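Ludel Building, Level 2
Furniture and Fixtures Inspection Checklist, with Comments
Inspection date: 24 Jan 2020
Previous inspection: October
Checklist revision: 3

Scope: tables, desks, seating, shelving and storage in the shared work areas. Electrical equipment, fire doors and ceiling fixtures are on separate checklists. Each item is marked Pass, Pass with comment, Monitor, or Fail. A Fail item is taken out of use the same day and tagged.

1. Walkways and clearances

1.1 Main walkway clear for its full width. Pass.
1.2 Chairs do not project into the walkway when pushed in. Pass with comment. The row by the north windows was moved closer to the walkway after the October inspection. Clearance is still within the limit but there is no margin left. Do not add deeper chairs to this row.
1.3 No stored items under desks in exit routes. Fail at the print area. Two boxes of paper removed during the inspection. Marked closed.
1.4 Floor boxes closed and flush. Pass. The lid outside Room 242 is stiff but seats fully.

2. Tables and desks

2.1 Frames level, no rocking under hand pressure at each corner. Pass with comment. One Dostberg folding table rocked on the diagonal. Foot adjuster reset and locknut tightened. Retested, no movement.

2.2 Underframe bolts tight. Pass. Checked by hand and with the supplied key. The Gulter desks have a center bolt that is hidden by the cable tray and was missed at the previous inspection. The tray has to be unclipped to reach it.

2.3 Locking mechanisms on folding legs engage fully. Pass.

2.4 Top surfaces free of splinters, raised grain, open joints and sharp damage. Pass with comment. Wood tops were checked by eye in raking light and then with a cotton cloth drawn along and across the grain. Any snag is a Fail. No snags were found. Small surface scratches and dark spots in the grain are accepted where the surface is smooth to the touch, and they are not entered as separate defects. A light-colored top shows such marks more readily than a dark one, so the cloth test decides the result.
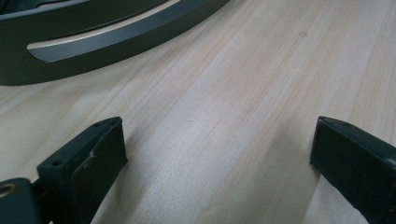

2.5 Edges and corners. Pass with comment. Edge strip lifting on one laminate desk, short length, at the user side. Reglued and clamped. Reinspect after the glue has cured. Until then the desk stays tagged.

2.6 Load labels present and readable. Monitor. Labels on the folding tables are fading. The rating of 200 lb can still be read. Replacement labels to be ordered from Fitzsimmons under the existing supply agreement.

3. Seating

3.1 Five-point bases free of cracks. Pass. Bases turned over and checked at the root of each arm.
3.2 Casters turn freely and are fully seated. Pass with comment. Hair and thread removed from several casters. One caster replaced from stock.
3.3 Gas lifts hold height under load. Fail, one chair. The seat dropped slowly during the seated test. Chair tagged and moved to the store. Do not attempt to repair the cylinder on site.
3.4 Armrests secure. Pass.
3.5 Stacking chairs stacked no higher than the posted limit. Pass.

4. Shelving and storage

4.1 Tall units fixed to the wall. Pass. Both brackets present on every unit, screws tight.
4.2 Heavy items on lower shelves. Pass with comment. Binders moved down from the top shelf in the records bay.
4.3 Shelf pins matched and fully inserted. Monitor. One shelf has up to 3 pin types in use. It is level and stable, but the pins should be changed to a single type.
4.4 File cabinet anti-tilt devices working. Pass. Tested by opening a second drawer with the first one extended.

5. Open actions

Chair with failed gas lift: replace.
Laminate desk edge strip: reinspect, then remove tag.
Load labels: order and fit.
Shelf pins: replace as a set.
Checklist item 2.2: add a line for the hidden center bolt at the next revision.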